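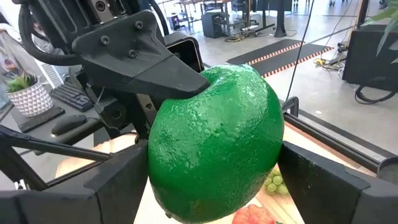
Grip force is the setting our club gets wrong most often, so we do it first, before anyone writes a line of pick-and-place code. These are the steps we use at the Flarnside Robotics Club to tune a three-jaw gripper on round objects. We start with fruit shapes because they are awkward in a useful way. The big green citrus is held on three sides, one jaw against its upper left shoulder and the other two low on the left and right, and that is the hold you are trying to repeat. Grapes on the tabletop come later, once the large fruit is reliable.

What you need

A gripper that can be driven in small steps
The club's Sillosis control script, or your own
One large round object and a few smaller ones
A notebook, paper or shared

Step 1. Set the open position

Open the jaws until the object passes between them with a finger's width to spare on each side. Save this as the open position. If you open all the way every time, the cycle gets slow and the jaws knock over anything standing nearby.

Step 2. Find first contact

Place the object by hand so that it sits in the middle of the jaws. Close in steps of 10 and stop when the motor current first rises. The jaws should all be touching by then. If one of them is still clear of the object, the wrist is off center. Move the wrist and leave the jaws alone.

Write down the position where contact began. New members tend to skip this and go straight to a full squeeze, and then they have no number to go back to.

Step 3. Add force

From first contact, close in steps of 2. After each step, lift the object a short way off the table and hold it there for 3 seconds. Put it down if it turns or slides, then add another step. When it stays put, add one more step and stop there. Save that as the hold position.

Do not go past a force reading of 200 on the Fultel board. The script will let you — it has no upper limit built in — but the gears will wear.

Step 4. Move it

A grip that works standing still can fail when the arm turns. Run the wrist slowly through its full range with the object held over the table, then run it again at working speed. Watch the cables at the wrist while you do this. They need enough slack to follow the turn without pulling.

Step 5. Change the object

Repeat steps 2 and 3 with something smaller. Keep a separate hold position for each object. For the Ramanauskas Cup in March, teams have to sort mixed produce, and one shared setting will either drop the large pieces or crush the small ones.

Save your settings file under your team name before you shut down the arm. The bench copy is cleared at the end of each session.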